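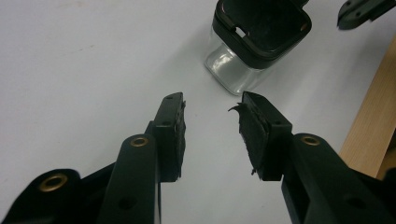

Water Use in a Shared Student House: Final Report
Intro to Environmental Studies, Section 2
Nov 25, 2018

Background

Our group wanted to find out where the water goes in a student rental and if small changes would lower the bill. We picked the house on Nair Street that two of us live in. It has one full bathroom, a half bath, a kitchen and a washing machine in the basement. The landlord pays for water up to a set amount and the tenants split anything over that, so the people in the house had a reason to care about the result.

The class handout asked for a baseline period and a change period. We used the first half of October for the baseline and the second half for the change.

Method

The house meter is in the basement next to the water heater. We read it every morning before the first shower and wrote the number on a sheet taped to the heater. For the separate fixtures we used three things:

Shower: a bucket and a stopwatch to get the flow rate, then a sign-in sheet on the bathroom door where each person wrote down minutes.
Washing machine: the per-load number in the Tuvix manual, times the number of loads.
Kitchen sink: a clip-on flow counter made by Pruvitz. It reads low when the tap is barely open, so we treat the sink numbers as a minimum.

We did not measure the toilets directly. We took the meter total and subtracted everything else, which means any leak is counted as toilet use.

For the change period we put in a low-flow shower head, asked people to run full loads only, and fixed the flapper in the upstairs toilet. The flapper was not in our proposal. We found it when we put food coloring in the tank and the bowl turned blue without a flush.

Results

In the baseline period the house used over 2000 gallons. The average was 166 gallons a day. The shower was the biggest measured use, and the toilets (by subtraction) came in second. The kitchen sink was lower than any of us guessed.

In the change period the daily average dropped by 26 gallons. We think most of that came from the flapper. The meter sheet shows the drop starting the morning after the repair, and the new shower head did not go on until two days later. Shower minutes went up slightly with the new head. Two people wrote on the sheet that it took longer to rinse out shampoo.

Laundry loads went down by only one, so we can't say much about it.

Problems

The sign-in sheet got wet and had to be replaced, and we lost one evening of shower times. We filled in that evening with the average for that person. One housemate was gone for a long weekend in the second period, which makes the drop look bigger than it should. We also changed three things close together. If we did this again we would change one thing at a time and go at least a month.

Cost

The shower head and flapper both came from Kosov Hardware. We stayed under the $500 class limit easily and returned the second flow counter unopened.

Next steps

The house is keeping the meter sheet going through the end of the semester. The downstairs toilet still needs the food coloring test.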